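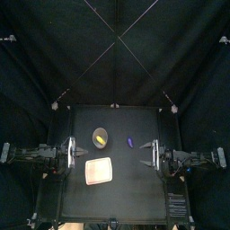
Figure 3. Black fabric hung in folds around a square black tabletop, with two pale cables crossing over it.

4.2 Black as a colour name in household talk

The trouble with black, for anyone who studies colour words, is that it behaves so well in the laboratory. Show people a set of painted chips under a good lamp and they will agree on the black one before they agree on anything else. Show them a coat, a curtain or a burnt saucepan and the agreement goes the way of most agreements. Our second task dealt with cloth, and this section reports what 51 speakers in the two towns, Akine and Mestau, had to say about it.

Cloth is awkward because it is never one shade. A fold has a lit side and an unlit side, and a black cloth with a few wrinkles in it will show a faint shine along each of them (Figure 3). A flat chip has no such habits. Earlier work on colour naming has tended to deal with this by ironing, in one case literally. We left our samples as they came from the shop, on the grounds that few people iron a curtain before deciding what colour it is.

Each speaker was given 18 pieces of dark cloth, one at a time, and asked what they would call the colour if they were sending a neighbour to buy more of it. The wording matters. Asked simply "What colour is this?", speakers in the pilot suspected a trick and began saying things like "a sort of very deep aubergine". Asked to brief a neighbour, they became sensible at once. The answers were taken down in full, including the asides, which came to more than 2,000 separate remarks once we had split them up. A good many of these were about the price of curtains.

In Akine, plain "black" was the usual first answer for the matt cottons and wools. Shiny cloth drew longer replies. Speakers who had just called a dull wool "black" would call a satin of the same dye "black, but the good kind" or "funeral black", and two pieces cut from one roll were given different names when one of them had been crumpled. Older speakers also had a separate word for black that has been washed too often, and used it with some force. Younger speakers knew the word but placed it firmly in the mouths of their grandmothers.

Mestau was different, and we had not expected it to be. The dialect there keeps an old pair of terms, one for black that gives back a little light and one for black that gives back none. Textbooks describe the pair as extinct. This came as news to the people using it. The first term covered satin, velvet seen along the pile and anything with creases; the second was kept for felt, for soot and, in one long aside, for the inside of a cupboard. Speakers moved between the two within a single piece of cloth, turning it over in their hands and renaming it as the folds shifted. Asked which was the true colour, most said the question was a silly one, and on reflection we have dropped it from the schedule.

Jõgi's scale of dark shades, which we used for scoring, does not cope well with this. It has 5 steps, all defined by how much light a flat surface throws back, and a speaker who gives two names to one cloth must be scored either as undecided or as wrong. Neither will do. The Mestau speakers were a good deal less undecided than we were. We have therefore scored each name separately and noted the part of the cloth the speaker was pointing at or holding. The result is an untidy table, but it can be read.

One further pattern deserves a mention. Navy, the traditional enemy of anyone dressing in a dark bedroom, was called black far more often when it was handed over alone than when it followed a piece of true black. Order effects of this kind are well known for paint chips and we claim no credit for finding them in cloth. What may be new is that they all but vanished in Mestau. A speaker with two words for black seems to be more careful about what is let into either of them, though with a sample of this size we would not like to say so loudly.

The Suna word lists, gathered in the same district two generations earlier, contain only the first of the two Mestau terms. It is possible that the second was rarer then. It is also possible that the lists were gathered with chips, in good light, at a table by a window. The notes that came with them do not say, and the question is taken up again in section 5 along with the terms for brown.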